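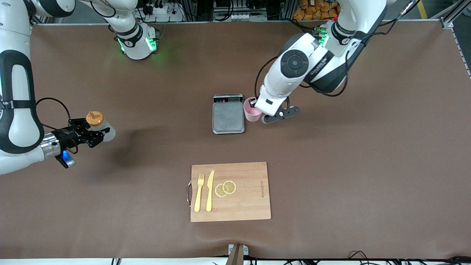
A digital kitchen scale and a cutting board on a brown tabletop.

Stoltville wants homes to weigh their food scraps, but the numbers look thin

17 June 2024

Stoltville will ask 622 households to weigh their food scraps at home starting in November, under a plan the town council passed by a single vote. Each home gets a kitchen scale and a paper log sheet. The town says the program will cut what it pays to haul trash to the Dovgate landfill.

How much it will cut is harder to pin down. The plan presented to the council runs 39 pages and gives one savings figure, $2000 a month, with no account of where it came from. Asked after the meeting, waste manager Rommel Pangilinan said the figure was "a working target" based on what other towns had told his office. He did not name the towns.

"People throw out less when they see the weight in front of them," Pangilinan said. "We think that will hold up."

Maybe it will. But the town tried something close to this before, in the Nijs neighborhood, and never published the results. Residents there were given log sheets and asked to mail them in. A records request filed by this site in the spring brought back a two-paragraph memo saying that returns were "lower than hoped" and that the sheets had not been kept.

The new plan relies on the same kind of sheet. There is no check on what people write down, and no plan to compare the logs with what the trucks pick up on the same streets. A family that forgets for a week and fills in the blanks on Sunday night will look just like a family that weighed every peel.

Selamawit Endale, who rents on Tistolgate and spoke against the plan, said the town was asking the wrong people. "My building has one dumpster for everybody," she said. "I can weigh my onion skins all year. The bill for that dumpster is the same."

Town staff confirmed that apartment buildings are billed by dumpster size and pickup schedule, and that neither would change during the program. They could not say how many of the chosen households are in apartments.

The council did agree to set aside $900 for a written report at the end. The motion does not say who will write it, and Pangilinan's office, which designed the program, has not been ruled out.

Letters to the chosen households go out later this summer. Taking part is optional, and homes that drop out can keep the scale.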